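Kevgate Tuesday Walkers
Minutes of the spring meeting, 2025-05-12

In the chair: Chrysanthi Fragkou
Notes taken by: Waraporn Kongkaew
Present: 14 members, including a couple who had only come along to ask about boots and very kindly stayed to the end

1. Welcome and last minutes

Chrysanthi opened the meeting a little behind time, as the kettle was slow and it seemed a shame to start without tea. She thanked everyone for giving up an evening, and gave a special welcome to those who joined us over the winter and have walked with us in every kind of weather.

The April minutes were read and accepted with one correction. The stile that needs mending is the one at the bottom of Flastska Lane, by the old orchard, and the one at the top is perfectly sound. Waraporn apologized for the mix-up and has changed her copy.

2. Looking back on the April walks

We had two walks in April. The first, along the river to the mill and back, was very well attended and the bluebells were at their best – several people said it was the prettiest morning they could remember on that path. Lunch on the mill bank went on longer than planned and no one minded a bit.

The second walk, over Stoltavitz Hill, was harder going. The climb from the south side was muddy and slippery, and the group got rather strung out, so that those at the front were eating their sandwiches at the top before those at the back had passed the gate. There was a good, friendly talk about this. Some of us like to stride along and some of us like to stop and look at things, and we want both sorts to feel at home. It was agreed that from now on there will be a named back marker on every walk, carrying a whistle and the spare map, and that the leader will wait at each gate until the back marker is in sight.

3. Summer program

Waraporn passed around her draft of the summer routes, which she has walked herself with the dog. The orchard loop is 5 miles and almost flat, with a bench at the halfway point. The longer ridge walk is roughly 6 miles, and she warned that the last stretch has no shade at all, so hats and plenty of water please.

There was a request to start earlier in July and August on account of the heat. After some back and forth (the early risers were very much in favor, and those with grandchildren to drop off were not) we settled on half an hour earlier for the ridge walk only. The orchard loop will keep its usual time.

It was also suggested that we bring back the evening stroll, with ice cream afterward. This was agreed before the sentence was quite finished.

4. Shared cars

Parking near Stoltavitz Hill is tight and a farmer had to ask us to move last time. Chrysanthi has spoken to him and all is well, but we must not use the verge by his barn again. Members who can offer seats should put their names on the sheet, and passengers are asked to bring a bag for muddy boots and to chip in for gas.

5. Indoor room for wet days

Chrysanthi has been to look at the back room at the Alexiou building, which we could have on mornings when the weather is too bad to set out. We would use it for map reading, slides and a cup of something warm. It is plain and bright, with a white tabletop and white paneled walls, and everyone felt it would do nicely for spreading out maps. We agreed to try it for 2 wet mornings and then talk again. Chrysanthi will ask about a key.
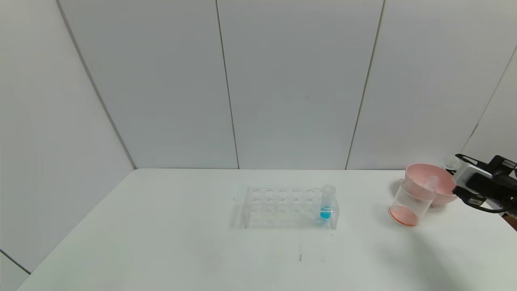

6. Any other business and next meeting

A blue scarf was left behind at the mill and Waraporn has it at home, washed. The couple with the boot question were given a great deal of advice, most of it in favor of thick socks. We will meet again once the summer walks are done, and Chrysanthi will send the date around with the final program.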